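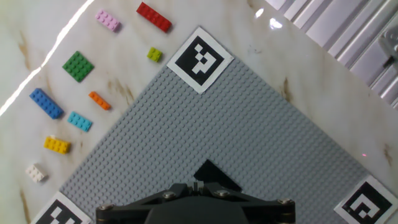 *Gray baseplate with square markers at its corners, on the marble tabletop.*

**Progress report to the Famel fund: hand-pleated festival skirts of Faltberg**
1 Jul 2021

Dear members of the fund,

I report here on the second period of our work. In the first period we were mostly collecting old skirts and speaking with the families who own them. Now the pleating itself has started again, and I can write more about cloth and less about plans.

We have finished 14 skirts in black wool and the 15th is on the board. Each skirt takes 36 hours when the cloth is good. The pleats are laid by hand, held with linen thread in four rows, moistened, and pressed under warm stones for one night. After this the thread stays in until the skirt is given to the wearer. Some older women in the village want it to stay even longer, and we respect this.

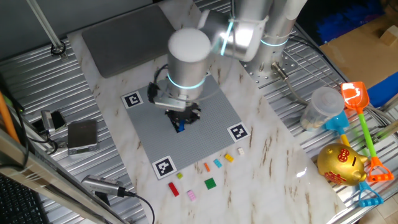
*The arm lowered to the baseplate, with the blue ring lit at the wrist.*

### Material

The wool from Peltex arrived late, but the quality is what we asked for. It is dense and it keeps the fold. The first roll had a weak selvage, so we cut it away and used it for test pieces. Peltex agreed to replace the lost meters without cost.

For the waistbands we changed to the linen of Garcia. It is more expensive than in our budget, and I ask you to look at the table at the end. I think the change is correct - the cheaper linen became soft after one pressing.

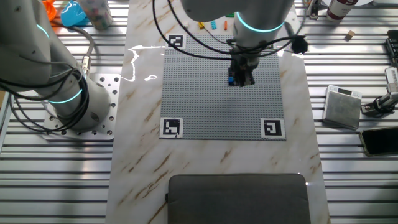
The red dye is still a difficulty. The old skirts have a hem of dark red, nearly brown, made with madder. Our samples are too orange. We tried harder water and a longer bath, and the second was better. I don't want to sew a hem which we must remove later, so the skirts wait without it.

### Teaching

Four learners started the course and three continue. One left us for a job in the city. The others can now lay a straight pleat alone, but the curved pleats at the hip still need a second person. We wrote down the steps in a small book with drawings, and the learners corrected it where my words were not clear.

### Budget

| Item | Planned | Spent |
|---|---|---|
| Wool, meters | 44 | 44 |
| Waistband linen, meters | 14 | 14 |
| Learners with a place | 4 | 3 |

The invoices are in the separate folder, including the one for the linen. 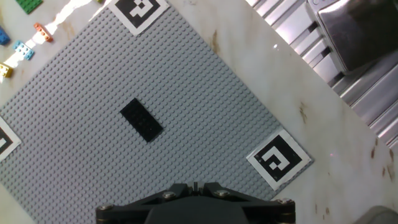
**Peadar Madigan**

For the next period we plan to finish the red hems and to show the skirts at the September fair. I would like to move the unused money of the fourth learner to the dye tests, if you permit it. Please write to me before we order the new madder root.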